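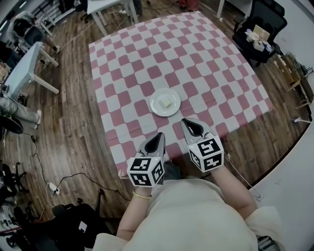

Hand-held grippers at a covered table, with one plate and one block of food.

Table and food rules for hand-held gripper sessions

These rules apply to kitchen and dining tasks done with a pair of hand-held grippers: plating, moving, slicing, clearing. They were written for a shared room with desks along the walls and more than one person in it. Last revised Jan 27, 2020. Questions about wording go to Baltasar Robles.

Tablecloth

Pull the cloth flat before the first take and check it again after every break. A fold under a plate raises one side, and soft food slides toward the low side.

Let the overhang fall freely. Do not tuck it under the operator's legs. If it reaches the seat of the chair, use a smaller cloth or clip the excess under the tabletop.

A checked cloth makes it easy to return a plate to the same spot. Count squares from the near edge and write the number on the task sheet. Do not mark the cloth with tape; the adhesive sets in the wash.

Wash at 40 °C with unscented detergent. Cloths with butter or oil on them are treated first with dish soap, left for an hour, then washed. Retire a cloth when the stain is still visible after two washes.

Plate and food

One item per plate unless the task sheet says otherwise. Place it with clean utensils, never with the gripper jaws, so that the starting position does not depend on who is holding the grippers.

Soft fats change quickly at room temperature. Cut butter and similar foods into blocks while cold, keep them covered in the refrigerator, and take out one at a time. Replace a block when its corners round off or after 7 takes, whichever comes first.

Cake and sponge are more forgiving but shed crumbs. Brush the plate between takes with a dry pastry brush. Wet wiping leaves a film, and the next piece will stick to it.

Food that has been touched by a jaw is waste. It is not eaten, and it does not go back in the refrigerator. Food for people is kept on a separate shelf with a Celex label.

Grippers

Wipe the jaws with a damp cloth, then a dry one, before and after food work. Open them fully and clean inside the slot. A wooden toothpick is acceptable for packed residue; metal picks are not.

Keep liquids off the printed marker cubes. A greasy fingerprint on a black square is enough to cause tracking loss under overhead light. Clean the faces with a dry microfiber cloth, wiping in one direction. If an edge has lifted, replace the whole print. Glue repairs leave a shine.

Hold the gripper by its handle only. Steadying it with a finger on the cube is the most common fault in our September log, 56 takes out of 900.

Bracelets and watches: the rule depends on the task. They may stay on for dry handling if they sit close to the wrist and do not touch the gripper. They come off for anything sticky, hot or poured. Loose sleeves are pushed back to the elbow for all food tasks.

Cables

Bring the gripper cable off the side of the table, with enough slack for a full reach to the far edge. Test the reach before loading the plate. A cable that tightens in mid-reach pulls the hand down, and the take is discarded.

Power strips stay on the floor, away from the operator's feet and never under the overhang of the cloth. Route floor cables behind the chair casters where the room allows it. Where it does not, use a flat cover. We have Narkex and Jolley covers in stock – the Jolley is lower and easier to roll over, but it lifts at the ends on a wood floor and needs checking each morning.

If something spills, put the grippers down first, then switch off the strip, then wipe. Do not reach across the plate with a gripper in hand.

People and chairs

The operator sits square to the table with both forearms clear of the edge. Adjust the chair, not the table.

Other people in the room stay seated or keep at least one arm's length from the table during a take. Spare chairs are not to be used as shelves in the walking path; boxes go on the Sýkora rack or against the wall.

End of session

Food waste out. Plate washed and dried by hand. Jaws and cubes cleaned and checked. Cloth shaken outdoors, then folded or sent to wash. Cables coiled loosely, with no wrap tighter than a saucer. Floor swept under the table – crumbs travel farther than expected, and butter on a wood floor is a slip hazard.

Initial the task sheet and leave it in the tray.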